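Home | Papers | Notes | Archive | About
11 min read

4. What People Did With Their Recovery Keys

4.1 Setup and sample

Section 3 argued that the weak point in end-to-end encrypted storage is the moment after sign-up when the product hands a person a long string of characters and wishes them luck. We now turn to what becomes of that string. The data come from Giltstead, a file storage service whose operators let us add a short survey to the account page in October. Of those who saw it, 2149 finished it. We excluded people who had signed up in the previous week, on the grounds that anyone can keep a piece of paper for a week.

Giltstead encrypts files on the user's device with a key derived from the password. A second key, the recovery key, can unlock the same files if the password is forgotten. The company holds neither. Its help pages say so in bold type, and its support inbox suggests that bold type has limits.

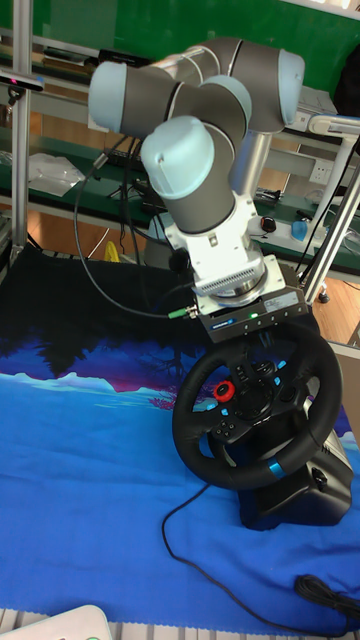 The survey asked three things: whether the respondent remembered being given a recovery key, where it was now, and whether they could produce it. The last question was a live test. Respondents who said yes were invited to enter the key into a local checker that reported only a match or a failure and sent nothing else back to us. Guerra's earlier study of the Brendel password manager stopped at the second question, and we think this explains most of the gap between his cheerful results and ours.

4.2 Results

Of all respondents, 79 percent remembered being given a key. Of that group, 62 percent said they could produce it. Both figures looked healthy until the checker got involved. Failures fell into a few broad types. Some people entered their current password, often several times and with what we take to be rising conviction. Others entered a key that was well formed but belonged to a different service, most often Cirnel, which prints its keys in the same grouped format. A smaller set entered an old key that had been replaced when they last changed their settings - the user had done everything right, once, and then the product moved the target.

Storage habits are summarized in Figure 5. The most common answer was a screenshot, kept in the phone's photo library and backed up to a cloud account protected by the very sort of password the recovery key exists to outlive. Next came a file saved inside Giltstead itself. We asked a follow-up question of this second group, and most saw the difficulty before we had finished asking it.

Figure 5. Self-reported location of the recovery key, by age of account. Respondents could choose more than one location. "Somewhere safe" was offered as an answer during piloting and withdrawn when nearly everyone picked it.

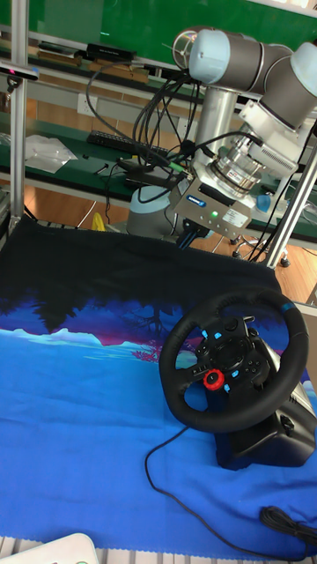
Paper did better than we expected. People who had written the key out by hand passed the checker more often than those who had saved it in any digital form, even allowing for the usual confusion between the letter O and zero. We would be careful about reading much into this. Someone willing to copy out a long key by hand is probably also someone who knows where the passports are.

4.3 Does reminding people help?

Giltstead shows a yearly banner asking users to confirm that they still have their key. The banner has one button, labeled "Yes." Pressing it makes the banner go away, and we found no link between pressing it and passing the checker. In design terms it measures the wish to see one's files, a wish that runs high among people who have just logged in.

Rinaldi, the open-source client, takes a harsher line and asks for two randomly chosen groups from the key. Users dislike this a great deal. They also catch a missing key while they are still logged in and can make a new one, the only point at which the discovery does them any good. We did not have matched samples for the two products, so the comparison should be treated as a hint. Section 5 describes a version of the Rinaldi prompt that can be put off twice before it insists, along with the complaints we received about it.

Contact: Corrado Guerra | © 2024 the authors | Last updated Dec 2, 2024 | Back to top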